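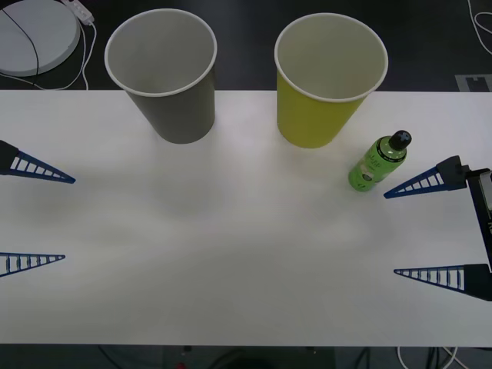

Print this page | E-mail this page

Progress report: review of the Herkent two-arm table kit
To: Cadholm Fund, small equipment program
From: Thaís Lopes, Rocha workshop
19 May 2026

You asked whether the Herkent kit is worth buying for the other sites. My answer at this stage is not yet, and I want to set out why before the sales team at Herkent gives you theirs.

The kit was sold to us as ready for light packing work on the first day. The brochure says one person can set it up in an afternoon. We needed 33 hours of staff time before both arms would run the same program from start to finish. Part of that was our own slowness with the software, and I have taken that into account. Most of it was spent on the arm alignment routine, which stops without an error message and has to be started over. Herkent support answered our e-mails politely and sent the same setup guide each time.

Spending to date is $3,576, against the amount you approved for the first stage. That covers the rental, shipping and one extra set of fingers. It does not cover the yearly software fee, which was missing from the first quote and came up only when I asked about renewals. I have asked for the fee in writing and would not sign anything until we have it.

Results so far

We have logged 561 pick attempts. I am not going to give you a single success rate, though Herkent would like me to. The rate depends almost entirely on which object is on the table and how it was placed, and a blended number would make the kit look better than it is. The log is attached, broken down by object, and you can judge for yourself.

In general terms, the soft fingers do what they are advertised to do on round, light things. They bend around the item and do not crush it. I had doubts about this and was wrong. They are much less useful on anything flat, and small parts slip out between the tips often enough that I would not plan a job around them.

Handing an item from one arm to the other is the feature the price is built on. It works when the item is in the spot where the program was taught. Move the item a little and the second arm closes early or closes on air. Herkent says the next software release will fix this. It said the same of the last release.

Print | E-mail

The wrist camera is the part of the kit I trust least. Herkent describes it as giving the arm "a full view of the job."

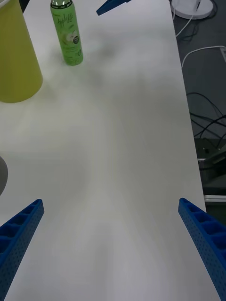 Object recognition is sold as a separate add-on, and my advice is to leave it out of any order for now. The add-on wants each item clear and whole in the camera view before it will offer a label, and on a working table that is a lot to ask. With the fingers open, the wrist camera can have the "Apple Life" lettering on the green bottle in plain sight while the very tip of the bottle and much of the yellow container next to it fall outside the view. A person would have no trouble with that. Software that needs the whole shape will, and Herkent has not shown us otherwise. The demo video on its site uses one item at a time against a plain background.

We also priced the rival kit from Cleren. It is slower on paper and has no add-on of this kind, but the quote arrived complete and the fees were on the first page. I have not used one and cannot say more than that.

What I propose for the next stage

Keep the rental going until September and hold off on purchase. Repeat the handoff tests with items placed by a person who has not seen the program, so we are not helping the machine without meaning to. Run the new release if it comes, on the same items and with the same log.

I would also like 2 days of on-site help from Herkent, at its cost. The sales contact agreed to this by phone, then went quiet when I asked for dates – I will forward that exchange separately.

If the handoff numbers do not improve, I will recommend sending the kit back. The staff who run it have been told this and most of them agree. One does not, and her note is attached with the log.

Print this page | E-mail this page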